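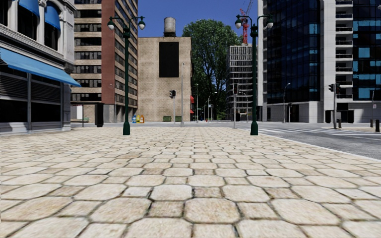 Street lamps on a paved corner

Home Questions Tags Members Log in

Is my ticket still valid if the match is postponed?

I bought two tickets for Jorkcombe v Watden through the Konon site in September. The match has now been called off because of a frozen pitch and no new date has been given. The club page only says "tickets will remain valid". I can't do midweek evenings because of work, so if it gets moved to a Tuesday I won't be able to go. Can I ask for the money back now or do I have to wait? The order has a booking fee on it as well and I would like to know if that comes back. My friend is in the Mac Carthaigh Stand on a season ticket, if that makes a difference.

Asked by walt3169, Dec 19, 2023

2 answers

Wait for the new date. Until it is announced the ticket office treats your tickets as good for the rearranged match and will not refund them. Once the date is out you normally get a window to ask, and it closes before the match, so keep an eye on your email. Have the order number ready. I got the face value back last season but the booking fee stayed with the ticket site – it was in the terms when I looked. Season tickets are different. Your friend's just covers the new date and there is no refund for one league match.
Þórey Thorlacius

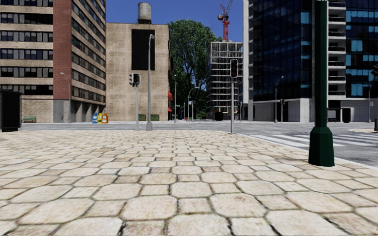 If you do end up going, check the kick-off time again on the morning, as rearranged matches often start at a different time from the original. Paper tickets will still show the old date and the turnstiles accept them. We had a crowd of 800 for ours and only one side of the ground was open, so people were walking round looking for each other. If your friend is coming from another direction, pick a meeting point that is easy to spot, such as a tall green lamp post near a striped crossing. If you can't go, ask the club before passing the ticket on – some don't allow it.
gate3422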